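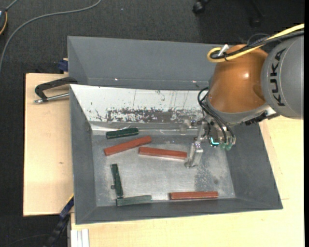
Reddish-brown bars and dark green pieces in a large grey bin

Keeping a games console clean and quiet
Household Tips - by Glenys Bolger

If your console has started to sound like a hairdryer halfway through the evening, it is very likely full of fluff, and I say that with love, as the owner of two cats and a rug that sheds more than both of them put together!

Switch it off at the wall first and let it cool right down (I do mine on a Tuesday morning while the house is empty, with the radio on and a cup of tea well out of reach). Then take a soft, dry paintbrush, the sort you'd use for skirting boards, and work along the vents in short strokes, always brushing away from the slots. A vacuum nozzle held a little way off will catch what comes loose. Don't push it up against the casing, and don't be tempted by a damp cloth anywhere near the vents.

Controllers are another matter. Mine were frankly sticky. A cotton bud with the tiniest dab of rubbing alcohol gets round the buttons nicely, and a wooden toothpick will lift the grime out of the seam - go gently, it's only plastic. Leave them on a tea towel for an hour before you plug anything in again.

Now, where does yours live? Ours spent years shut in a television cabinet, poor thing, until my neighbour Sandro took the back panel off for me. It wants a good hand's width of air on every side, and it shouldn't sit on carpet.

As for the cables, I tie each one with a strip of old ribbon and write what it belongs to on a luggage label. Use pencil, so you can rub it out when the children swap everything over again.

Next time: getting crisp grease off a headset

Filed under: Cleaning, Living room, Games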